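Ticket 291 – hook rail on papered back wall, not holding / paper lifting
Opened by: fit-out desk, Trullgate
Status: open (was closed, reopened Friday)
Priority: normal, bumped to high by the front desk, fine
Product: Listari hook rack, black, small hooks
Paper: Szilágyi floral, dark teal ground

Original report
Hook rack on the back wall keeps creeping to the left. Also paper looks to be bubbling next to it and one of the side walls has a seam opening up. Can someone come before the next lot of visitors. Thanks

Log

08.40
Had a look. Two seperate problems, should really be two tickets but leaving as one.
Rack first. It isn't fixed to the wall at all, it's on the horizontal rail that crosses the back wall. So whoever wrote "wall hooks" on the job sheet was wrong and the 400 wall plugs that turned up are no use to us. Sent back to stores.
Clips on the rack are the push-on sort. Left one was loose. Pushed it home, hung the spare cable bundle on it, slid again within minutes.

09.15
Rang Drirnero trade counter. They say the clips come in two depths and we've probably got the shallow ones. Didn't have the part number on me. Rang off, went and found the box. Box says nothing useful.
Tried a strip of rubber matting between clip and rail. Better. Not good.

09.50
Paper. Back wall first as that's the one everyone looks at.
Bubble is behind the rail, right where you can't get a roller in. Pressed it flat with a cloth, came back up. Air not paste I think, it has that papery click when you push it. Did the old trick, small slit with a fresh blade along the edge of a leaf so it doesn't show, bit of paste in with a syringe, pressed down. Left it.
Pattern on that wall was centred when it went up, big pink flower top middle and orange ones either side, so I do NOT want to rehang it. Anyone tempted to pull the whole drop off and start again please ring first. We had 100 cm of offcut left from that roll and it's the wrong bit of the repeat.

10.30
Side wall, left. Seam has opened low down near the big orange bloom. Edge is curling. This is the drop that was hung last and in a rush (me, sorry). Seam adhesive, seam roller, wiped off with damp sponge. Don't scrub it, the dark teal marks if you rub, leaves a shiny patch. Found that out on the sample board.
Right wall fine. Went over every edge with a fingernail, no lift.

11.05
Slit on the back wall has gone down flat. Good.
Rack moved again. Annoying.

11.20
Things tried on the rack so far
push clips home – no
rubber strip – helps, creeps after a bit
double sided tape – no, and it left gunk on the rail, cleaned off with white spirit on a rag, kept well away from the paper
turning the rack round – clips don't go on that way, don't bother

13.00
Back from lunch. Drirnero rang back, deep clips are in stock but the pack is 62 and we need a handful. Ordered anyway, rest can go in the Trullgate cupboard.
Asked if there's a grub screw version. There is, but it bites into the aluminium and I don't want the rail marked. Parking that.

13.40
While waiting. Somebody has asked if we could move the rack on to the bare paper instead, between the flowers. No. There's only thin board behind that paper as far as I know and the first heavy coat or bag would have it off, pattern and all. Rack stays on the rail.
Same person asked if the rail could come down a bit so the hooks are easier to reach. Possible, but then the slit I did this morning is on show. Would want the paste properly dry and a look at it in daylight first.

14.10
Table wiped down, bits of paste on the grey marble near the back edge. Comes off with warm water. Please nobody use the limescale spray on it, it's marble and it will etch.

15.30
Deep clips came on the afternoon van. Swapped left and right. Needed a mallet and a bit of cloth to get them seated. Hung the same bundle on it, gave it a shove. Hasn't moved. Will leave it loaded overnight.

16.00
Left seam checked. Down along most of it, small lift still at the very bottom, size of a grain of rice. Redid that bit with a cocktail stick and the thick adhesive. Taped with low tack, tape to come off tomorow morning. Peel it slowly and back on itself.

Reopened Friday
Tape off, seam good. Rack where I left it.
New note from front desk, "flowers don't match at the corner". Checked. They don't, quite. Back wall was done symmetrical and the sides carry the same design round as best they can, so the corners were always going to lose a bit. Szilágyi's own hanging sheet says lose it in the corner. Not a fault, not rehanging.

Still to do
– decide on rail height, not me
– proper label on the clip box saying DEEP
– check the back wall slit again in July when the heating's been off a while
– ask for one more roll, same batch if they've got any, for repairs

Leaving open till somebody signs off the corners.
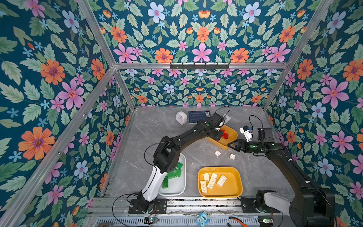 Front desk, Trullgate: Thanks for this. We can live with the corners now we know that's how the hanging sheet wants it. Could the rail stay at its present height please, and go ahead with the spare roll, we'll find it from this month's budget. Happy for you to close once the clip box is labelled.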